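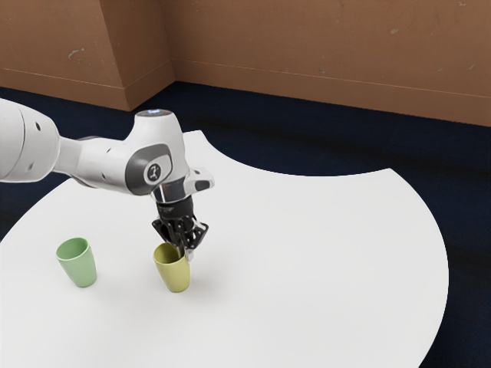 Snow depth is simple to measure and easy to measure wrong. A ruler pushed into the lawn gives a reading that includes the air under bent grass, and a ruler on the driveway gives one that leaves out whatever melted on contact with warm concrete. The usual fix is a snow board, a flat white panel laid out before the storm and cleared after each reading. White matters, as a dark panel takes in daylight and melts the first layer. A surface like the large tabletop shown, white and level, is good in color and shape but would need to sit close to the ground, and small items like the two plastic cups would have to come off it, as anything standing on a board makes its own drift.

Winter > Home Weather Station > Measuring Snow

December 22, 2018 – by Effie Lindsay

We use cookies to remember your settings and count visits. By staying on this site you accept this. Accept | Settings

How to Measure New Snow and Its Water Content

This page covers two readings: the depth of new snow and the amount of water in it. Rain gauge setup is handled on its own page.

What you need

– A board, 16 by 16 inches or larger, painted flat white
– A ruler or stick marked in centimeters
– A straight-sided can with an opening of 100 square centimeters (a can a little over 11 centimeters across is correct)
– A kitchen scale that reads to 1 gram
– A thin metal sheet or wide putty knife
– A flag or stake tall enough to stay above the snow

I use a Joken scale and a cutting sheet sold by Cornolitz for baking. Any scale and any stiff sheet will work.

Placing the board

Pick an open spot, away from the roofline and out of the path of the snow blower. The common rule is to stay as far from a building or tree as that object is tall. In a small yard this may be impossible. In that case choose the spot where past snow has lain most evenly, and keep it for the whole season. Moving the board in the middle of the season makes the earlier readings hard to compare.

Put the board out in October, before the ground freezes. Press it into the soil so that its top is even with the grass, and check it with a level. Mark one corner with the stake. The stake should be a foot or so off the corner so that it does not catch snow over the board itself.

Reading the depth

1. Read at the same hour each day. Morning is best in most places, before the sun settles the snow.
2. Push the ruler straight down until it touches the board. Do not lean it.
3. Take several readings across the board, leaving out the outer edge.
4. Average them and write down the result to the nearest half centimeter.
5. Do not clear the board yet if you also want the water content.

If the wind has scoured the board bare, take the readings from undisturbed snow nearby and note this in the log. A drifted board should be treated the same way. An estimate marked as an estimate is usable later – an unmarked one is not.

Reading the water content

Weigh the can empty and dry, and write the weight on its side with a marker. Mine is 109 grams.

Push the can upside down into the snow until the rim meets the board. Slide the sheet under the rim, turn the can and the sheet over together, and lift the sheet off. Brush any snow from the outside of the can. Weigh it.

Subtract the empty weight. With an opening of 100 square centimeters, every 10 grams of snow equals 1 millimeter of water. There is no need to melt the sample.

Worked case: the board at my Abbasi Road station had 7 centimeters of new snow. The can and snow weighed 137 grams. Net weight was 28 grams, so the water content was 2.8 millimeters. Dividing 70 millimeters of snow by 2.8 gives a ratio of 25 to 1, a light, dry snow. Wet snow near the freezing point can come in well under 10 to 1.

When the snow is deeper than the can, take the core in layers. Push the can in, slide the sheet under, weigh, empty, and repeat from the same hole down to the board. Add the net weights.

Clearing the board

Sweep the board clean after the reading and set it back flush with the surface of the surrounding snow. If it is left in the bottom of a pit, blown snow will fill the pit and the next reading will be too high.

Common errors

Clearing too often raises the total. Snow settles under its own weight, and a board cleared every hour never shows that settling. Once a day is enough for a home log.

Sleet is counted as snow. Hail is not. Freezing rain is recorded as water only, with a note about ice on the board.

A depth too small to measure is entered as T, for trace. Do not enter zero if flakes were seen. The log sheet used by Vustorell members has a separate column for this, and a T should be entered there even if the snow melted as it landed.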